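3.2 Collecting the folding demonstrations

I should say up front that none of us had planned to spend a whole semester on laundry. The course at Hesstead asks each student team to pick a household job and teach it to a two-arm robot, and my team (Vikas Uniyal, Amparo Lozano and me) picked folding because we figured everybody already knows how to do it. Well, sort of! We each fold a sweater in our own way, and our first batch of recordings was such a mix of styles that the model we trained on it mostly dragged sleeves back and forth.

So we started over with one written routine: pick up the garment by an edge with both grippers, lift, straighten, lay it flat, fold the sides in, fold the bottom up. We recorded in our own homes, on whatever surface was handy, and we left the other clothes and the furniture where they were.

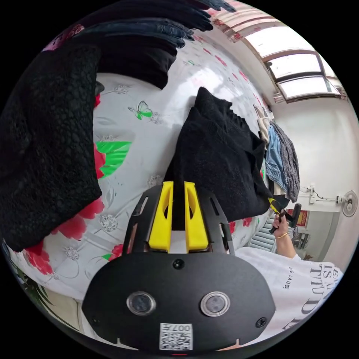 Figure 2. A black knitted garment held in both hand-held grippers over a flowered bedsheet.

Knits gave us the most trouble by far. They stretch when you pull the grippers apart, and if you pull too little the edge sags and the fold comes out crooked. Amparo got very good at feeling the right amount of tension — I never really did, and my recordings are easy to spot. Dark clothes were a headache too, because in the wide-angle view a black hem against more black cloth is hard to make out, even for a person going through the video slowly.

By the end of December we had 1036 recordings. Our target had been 2000, which I now think was pretty silly for three people with other classes. We threw out every take where a garment slipped and the person grabbed it with a bare hand, and then we trimmed the set to an even 1000 so that it split cleanly into batches of 8. Cletus Crenshaw, our teaching assistant, wanted us to keep the slips as examples of recovery. I still go back and forth on that one, and Section 5 has what happened when we put a few of them back in.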